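2023年2月
文・Severyn Sirko

ブロックの基礎板と机のこと

灰色の大きな基礎板を、机に置きっぱなしにするようになった。レゴは子どものころに一度やめて、大人になってから箱で戻ってきた口だ。譲ってもらった箱には仕切りがなく、色も大きさも混ざったまま入っていた。最初の冬は、ほとんど探す時間で終わったと思う。

いまは、作業の前に使う分だけを箱から出す。出しすぎると机が埋まるし、埋まると結局また探すことになる。前は箱をひっくり返して全部広げていた。数えたら1,401個あった。数えた日は何も組まずに終わったので、二度とやらない。

収納はZilwoodの浅い引き出しを使っている。色で分けるか形で分けるかは、好きな人の間でも意見が割れるところだ。私は最初に色で分けて失敗した。黄色の引き出しの中から黄色の小さい板を見つけるのは、思ったより目が疲れる。形で分けておけば、色は見ればわかる。ただ、ごく小さい部品だけは別の蓋つきの容器に入れている。引き出しの奥に入ると、まず出てこない。

机は木のほうが好きだ。節や木目が濃く出ているくらいがいい。つやのある塗りだと部品が滑りやすく、照明も映り込むが、拭くのは楽だ。白い机を使っていた時期もあって、そのときは白い部品をよくなくした。もっとも、茶色っぽい天板だとタンの部品が少し見えにくいので、どちらでも何かはなくす。

基礎板は机の縁に合わせず、斜めに置くのが最近の好みになっている。まっすぐ置くと、どうしても手前の辺から順に埋めたくなる。角を手前に向けると、真ん中から考え始めることが多い。部品は板の上に載せず、左奥の辺の外に寄せておく。板の上に仮置きすると、いつのまにか完成品の一部のような顔をして残ってしまう。
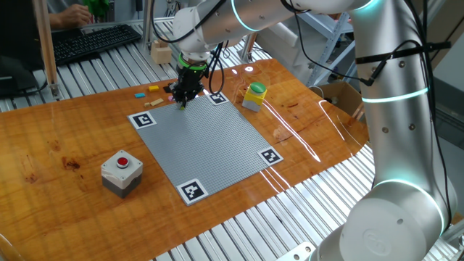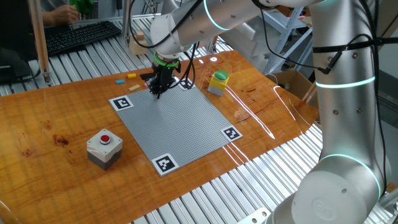
どちらも、黄色がいちばん奥で、水色がその左の手前寄り。ピンクは小さいので、こういうものから先に付けたほうがいいのかもしれないが、私はたいてい後回しにする。

Bram Martensからは、部品は斜めに散らさず浅い皿に入れるべきだ、という長いメールが来た。皿なら机を替えるときもそのまま持っていけるし、床に落とす数も減る、とのことだった。それから、基礎板を斜めに置くのは自分には無理で、10分もすると板をまっすぐに直してしまうそうだ。板の向きについては「本を斜めに持って読むようなものだ」と書いてあった。

皿のほうは試してみた。台所にあった白い小皿を2枚使った。縁が立っているので、指先で小さい板をつまもうとすると縁に当たる。大きいブロックなら問題ない。底がもう少し広くて縁の低いものがあればいいのだが、Softićの薄いトレイは700円で、2枚買うかどうかまだ決めていない。

外した部品を戻すのは、その日の最後にまとめてやる。途中で少しずつ戻すほうが散らからないのはわかっているが、戻した直後に同じものが要ることがよくある。残っているのが数個なら机に出したままにして、翌日そのまま続ける。

基礎板の掃除は月に1回くらい。突起の間にほこりがたまるので、乾いた平筆で端から払う。水で洗った時期もあったけれど、乾くまで場所を取るのでやめた。筆は28ミリ幅のものが、私の板には使いやすかった。細い筆だと時間がかかり、太いと毛先が奥まで届かない。

3月には引き出しをもう一段足して、板状の部品を厚みで分け直すつもりでいる。ラベルは手書きのままでいく。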